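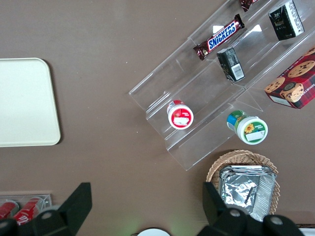 Loudness targets for a two-person podcast

October 27, 2020

Kiros Feyisa and I have been making Plonanitz, a show about regional rail lines, for long enough that listeners have started to complain about the sound in specific ways. The most common complaint is that Kiros is quieter than I am. The second is that the archive clips are louder than both of us. Both complaints are correct, and both come from the same mistake in how I was setting levels.

Until this month I matched by peak. Each track was normalized to -1 dB and dropped into the session. Peak tells you where the highest sample sits and very little about how loud a voice seems. Kiros speaks evenly, then laughs. The laugh sets the peak, and the rest of his track ends up well under mine. The archive clips were compressed for broadcast decades ago, so at the same peak they sit far above either of us.

The new order of work is as follows.

Edit first, with no processing apart from a high-pass filter at 80 Hz on both voices. Cut the laughs that overlap a sentence. Leave the others.

Measure integrated loudness on each voice track separately, with the silences removed. If you leave the silences in, the gate in the meter handles most of them, but bleed from the other microphone can sit just above the gate and pull the reading down. I bring each voice to -19 LUFS with plain gain. Then a compressor at 3:1, slow enough that it leaves consonants alone, and a second measurement. The second reading always differs from the first. Correct it with gain again.

Archive clips go to -20. They are dense, and at an equal reading they still sound closer than we do.

The final mix is exported in stereo at -16 LUFS with a true peak ceiling of -1 dB. I had been checking sample peak only, and two older episodes went over after encoding to MP3.

Senan Mulcahy, who edits Illis, asked why I don't put a leveling plug-in on the master and stop there. I tried it on the Hrynyshyn branch line episode. It raised the room noise in every pause longer than a second, and Kiros records in a kitchen. The refrigerator became a third host. With light settings it did no harm and also very little good.

Some notes on the back catalog. The session folder for the first season holds 979 audio files, of which 326 are clips I cut and never used. I don't plan to remix all of it. The three episodes on the Wolteck tunnel get the most downloads, so those are done and have replaced the old versions in the feed. Podcast apps that already downloaded an episode may keep the old file. Delete it and download again if you want the new one.

One problem is still open. My voice has a buildup at 245 Hz that I can hear on earbuds and can't hear on the monitors. A narrow cut of 3 dB helps, but it makes me sound thin when I lean back from the microphone. I will try moving the desk away from the wall before I touch the equalizer again.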